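About Birkholm

Who we are

Birkholm gathers examples. That is the whole business, and it takes a surprising amount of explaining at weddings. Companies and research groups who want a machine to learn how to pick something up, put something down or get something into a bag come to us, and we do the thing by hand, over and over, with a gripper in our fist and a camera on the gripper, until they have enough recordings to teach with.

We don't build robots. We don't train the models either, although we have opinions about them. We sit (or stand, depending on whose back it is) at a table, and we move ordinary objects about with extraordinary patience.

How it started

Maricruz Sandoval and Heriberto Cárdenas met at Gindell, a firm that made sorting equipment for warehouses. Maricruz wrote the software. Heriberto was the person they rang when the software dropped things. Between them they noticed that the examples the machines learned from had mostly been made by engineers in a hurry, late in the afternoon, using whatever was on the desk. The machines had become very good at picking up mugs.

They left one May with a second-hand table, two lamps and a customer who had promised to pay on delivery and, to everyone's relief, did. The name Birkholm was on the door of the unit when they moved in. Changing it would have meant a new sign.

What we do all day

A job begins with a task sheet. The customer writes down what they want the machine to learn, and Citlali Barrera, who runs our recording room, rewrites it so that a person could do it. "Manipulate deformable container" becomes "put the crisps in the bag". This step saves more money than any other and we have never found a way to charge for it.

Then comes the recording. One person does the handling and a second resets the table. We use grippers held in the hand, so the movements come from a person's arm and wrist and have the small hesitations a person has. A single attempt at a task is called an episode, a grand word for moving a packet a short distance. A standard order is 2000 episodes. We record them in blocks of 60 and stop for tea after each block, a rule Heriberto brought in and has defended against all comers.

Between episodes the objects get moved. The bag goes down differently, the tray gets turned, the packet ends up on the other side. It sounds trivial. It is the job. A machine that has only ever seen a bag lying one way will be badly upset by a bag lying another way, and bags do as they please.

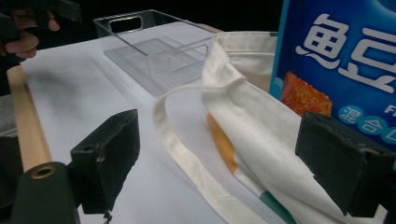
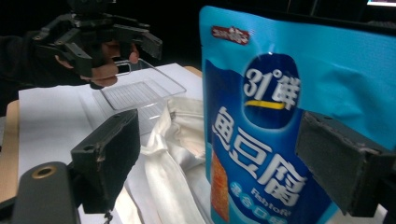
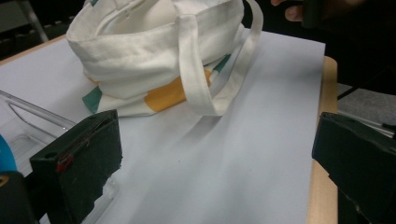
The tote bag, a different lie each time. The fish tofu is in the first two.

On the subject of bags

People assume the difficult objects are the fragile ones. Eggs, say. Eggs are a delight. They have one shape and they stick to it. Cloth has no such manners. A canvas tote with long handles can fold over itself in more ways than we have been able to write down, and the handles will find the gripper whether you want them to or not.

Snack pouches come a close second. They crease, they slide, they shine under the lights, and the contents shift about inside as though looking for the exit. Clear plastic trays look simple to anyone standing beside them, but a camera sees straight through the sides to whatever lies beyond, and so the learning system has to work out where the tray is from a few thin reflections. We are fond of clear trays. They keep the invoices healthy.

How we check our work

Every episode is watched back by someone who didn't record it. Rigoberto Carrillo looks after this side of things, and he is not a man to be hurried. He marks each recording as good, usable or "no", and the "no" pile comes with a note. Past notes have included "elbow", "whose sleeve is this" and, once, simply "why".

Fumbles are kept if the customer wants them. Quite a few do now. A dropped packet that gets picked up again is worth having, because the machine will drop packets too, and it helps to have seen somebody recover with a bit of dignity. What we throw out are recordings where the handler changed their mind halfway and went off to do something else. A system that learns from those will learn to dither.

We also replace gripper pads when they stop holding. Up to that point we leave them alone. A worn pad behaves differently from a new one, and customers whose own machines work for a living tend to want some of each.

Our people

Maricruz Sandoval looks after customers and the code that turns a day's recordings into something that can be sent. She answers the phone, so please be nice.

Heriberto Cárdenas builds and mends the hand-held grippers. If it has a bolt in it, it is his.

Citlali Barrera runs the recording room and decides what goes on the table. She does the shopping for it as well, and has views on packaging that she will share.

Rigoberto Carrillo reviews.

Leopoldo Nava trains new handlers. He came to us from a school kitchen and has the steadiest hands in the building. His course takes 5 days. The first of them is spent entirely on letting go of things, and most people find it harder than picking them up.

Who we work with

Much of our work is for Rosales, who make packing arms for small food businesses, and for Ernov, who are trying to get a robot to put away the shopping. We have been on the Ernov job long enough to have strong feelings about tinned tomatoes. We also take on short orders for university groups, at a lower rate and with a longer wait.

We turn down work now and then. If a task can be done perfectly well with a chute, we'll say so, and Heriberto will probably draw you the chute.

Joining us

We take on new handlers twice a year. You don't need to know anything about robots. You do need to be able to put a packet next to a bag, pick it up, put it in, take it out and start again, and still be pleasant company at four in the afternoon. Knitters do well. So do people who have worked on a till. Drummers, for some reason, want to speed up.

Shifts are mornings or afternoons, never both. The radio stays on, and whoever is resetting the table picks the station.

Visiting and getting in touch

Customers are welcome to come and watch a block being recorded. Most stay for ten minutes and then ask if they can have a go – they can, though Rigoberto will be reviewing those as well. Ring before you set out, wear plain sleeves if you'd like to be near the table, and leave your own snacks in the kitchen. Things left in the recording room have a way of ending up in the data.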